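November 24, 2025

Griltow reel, second pass

Back on the Griltow print after leaving it since August. This is the silent adaptation of the village novel, the one with the long harvest section and the missing fourth part. We have the nitrate-era story on paper only; what we hold is a later safety copy, 16 mm, 842 feet on one core, with the can label in two hands. The older hand says "Kirnholm, incomplete." The newer one just says "Griltow."

Today was inspection and title cards only. No scanning.

Winding through

Went through head to tail on the bench at slow speed. Shrinkage is low enough to go on the Pronport without changing the gate. Perforation damage is mostly in the first few feet and again right after the church interior, where somebody repaired it with tape that has gone yellow and started to creep. Took that tape off, cleaned the adhesive, redid the splice. Two frames were stuck face to face and I lost a corner of emulsion on one of them. Logged it.

Total splices: 92. That is high for a reel this short. Most are cement splices and are holding. A good part of them sit on either side of the intertitles, so I think the titles were cut out and replaced at least once, probably for a school or club showing.

Smell is fine, slight vinegar at the core. Put new strips in the can and will read them tomorrow.

Title cards

There are 48 intertitles in this copy. The continuity sheet that came with the Kirnholm papers lists more than that, but the sheet is for the full-length version and I don't trust its numbering past the third part. It skips a page and then starts again with the same number.

Compared what we have against the novel. The cards follow the book closely up to the brother's return, sometimes word for word. After that they get looser. The letter scene is the clearest case. In the book the letter runs most of a chapter and you never learn if she finishes reading it. In the film it is one card, four lines, and she burns the page right after. Different ending in effect, since the book has the brother find it later. I'd been putting this down to lost footage, but the burning shot is continuous with no splice in it, so it was filmed that way.

Also the priest. He is a main figure in the novel and here he has two scenes and no card of his own. His face is in the village crowd at the start, so he may have had more in the full version.

Typeface changes after card 31. Thicker letters, plain border instead of the leaf border. That fits with the replaced-titles idea. Should be checked against the Inthanon print, which has the leaf border all the way according to their old catalog. Have not seen it myself.

Frame rate

Tried the harvest section at a few speeds on the viewer. 16 looks heavy, people wade. 20 is too quick for the carts but right for the dance. Settled on 18 for the access copy and will put a note in the file. The splice-heavy stretch jumps at any speed.

To do

- Read the strips in the can and write the level on the label.
- Ask for frame grabs of the Inthanon cards, numbers 30 to 35 first.
- Retype the continuity sheet with the duplicate page marked A and B.
- Order more cores, we are down to the cracked ones.

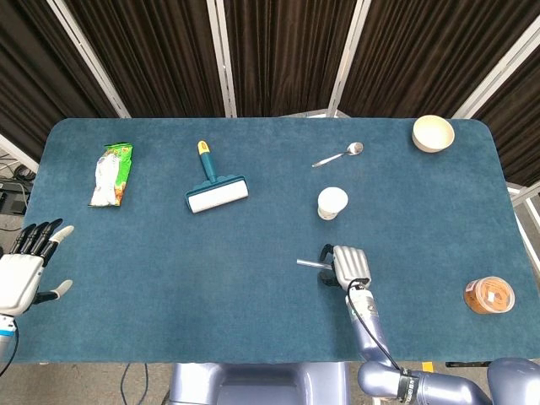

For the scan

Wet gate for the church interior, dry for the rest unless the base scratches show up worse than they did on the bench. Scan the intertitles at full length even where they are held too long. Up to 2 seconds of handles on each side of a splice where there is that much to keep. Do not stabilize the master. Leaders go in as found, including the scrap with the writing on it – I can't read it but somebody might.

Comments (3)

bench2: The thick lettering turns up on another reel from the same donation, the comedy short. Same plain border. I can pull it if you want to lay them side by side.

reelnotes: Have you tried the harvest at 19? We went with that on the other rural one and the carts looked okay.

bench2: Cores are ordered. The box on the lower shelf is the wrong diameter, please don't use those.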